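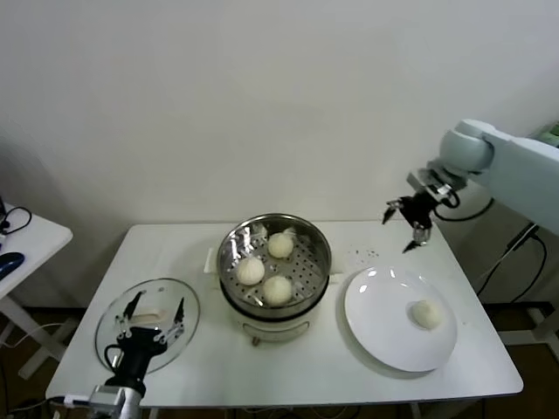

From: Mohsin Pirzada
To: kitchen-cell list
Subject: Re: Venex two-arm bench kit, keep or send back?

Érica Pimentel wrote:
> Before I sign anything off for Cilcombe I'd like to know three
> things from whoever has had the Venex kit on the bench.
>
> 1. Are the stock two-finger grippers good enough for food and
> lids, or do we have to budget for the soft fingers as well?
> 2. How long does it take to teach a new task from nothing?
> 3. Is the Prornotik support contract worth having? The quote
> has it as optional but the salesman talked as if it wasn't.
>
> Uliana says the trial period ends in March, so an answer
> before then please. I don't need a full report.
>
> Érica

Érica, all,

Answers in your order, then some points you didn't ask about but will run into.

1. Grippers

The stock fingers are long, black and pointed, on an open metal linkage. They were plainly drawn up for small rigid parts. On the steamer task (lid off, buns from the basket to a plate, lid back on) the lid is the easy half. Its handle is a bar, so the left gripper can come in from the front of the table with the fingers either side of the bar and close. Approach angle matters more than force. If the fingers come in too shallow the right one rides up on the bar and the lid turns under it. We settled on a steep approach and have left it there.

The buns are harder. A pleated bun has no flat sides and the points mark the dough if the closing force is left at the factory value. Turning the force down cures the marks, but then the bun slips on the way over the rim of the basket. There is a usable setting in between and it is narrow. It also moves as the buns cool and firm up, so a value found at the start of a session is wrong by the end of it. Out of 225 transfers logged with the stock fingers, 47 ended with a dropped or visibly damaged bun. I would not put that in front of a customer.

So yes, budget for the soft fingers. Ryota Onishi has had a pair from Koyama on his own bench and reports that they fit the same mount with two screws and a spacer. He hasn't logged a proper run with them, so I have no figure to put beside mine. They are wider at the tip, and he had trouble getting down between a bun and the wall of the basket when the bun had been placed close to the metal. Whoever loads the basket will have to leave a gap, or the fingers will have to be trimmed.

2. Teaching time

The sales sheet and the bench disagree here, mostly over what counts as teaching. Moving the arms through the task by hand and recording it is quick and works as described. Getting a set of recordings that are consistent enough to be of use took us 17 hours at the bench, spread over several sessions, and that excludes recordings we threw away because of faults in the rig.

Things that cost us time:

The steamer basket is polished steel. Its inner wall reflects the buns and the room lights, and the depth readings near the wall are poor as a result. Pick points on a bun near the middle of the tray are steady. Pick points on a bun close to the wall wander by enough to miss. A dull liner would help but would also block the holes in the tray, so it has to be a ring and not a full insert.

The glass lid is worse than the basket. When it is lying on a white table the software sees the metal rim and the handle and nothing in between. Tell it to look for the handle only. The Venex manual suggests a coloured mat under transparent objects, and we got by without one once the handle was set as the target.

White buns on a white plate on a white table is a poor combination and I'd choose a darker plate if the customer will accept it. Érica, please ask them. It is the cheapest change on this list.

3. Support contract

Prornotik answered both of our tickets. The first, a wrist joint losing its zero after a power cut, was dealt with the same day and the fix was correct. The second, about the two arms refusing to move together when both are over the table, went back and forth for nearly two weeks and ended with a settings file we could have written ourselves had the setting been in the manual. It isn't in the manual. I've put the file in the shared folder under cell/venex with a note on what each line does.

On that showing I would take the contract for the first year and drop it afterwards. Mirsad Halilović disagrees and would rather put the money into spares. He has a point about the wrist cable (below). I'll let him make his own case.

Other points

Cables. The wrist cable leaves the gripper body in a short loop and the connector on the mount sticks out to the side. With the arm reaching in low over the front of the table, the loop is the first thing to catch. Ours has caught on the edge of the plate and on the steamer's side handle. Tie it back before first use and check the tie at the start of each session. The power leads behind the bench need the same attention. The clips supplied are too small for the adapters, which end up hanging by their own cords.

Reach. Both arms can get to the middle of the table. Neither can get comfortably to the far corner on the opposite side, so the layout has to be lid left, steamer centre, plate right, or the mirror of that. Anything else needs a hand-over in mid air and I don't recommend one with these fingers.

Parking. The right arm's default rest pose puts the gripper over the back of the table beyond the plate, open and pointing down. It is out of the way of the left arm but low enough to knock a tall item. Raise it in the config if you are working with anything taller than a plate on that side.

Cleaning. The linkages are open and flour gets into them. There is no cover in the kit and none on the price list. Compressed air works for dry flour. Dough has to be picked out by hand with the power off. If Cilcombe want this anywhere near food that will be eaten, someone needs to ask Venex for a washable sleeve in writing.

Recommendation

Keep the kit, buy the Koyama fingers, take one year of support, and don't promise the customer anything on damaged buns until Ryota has a logged run with the same basket and the same lid. I can lend him both.

Uliana, could you confirm whether the trial price still holds if we add the fingers to the same order? The quote I have lists the arms and the bench mounts only.

Mohsin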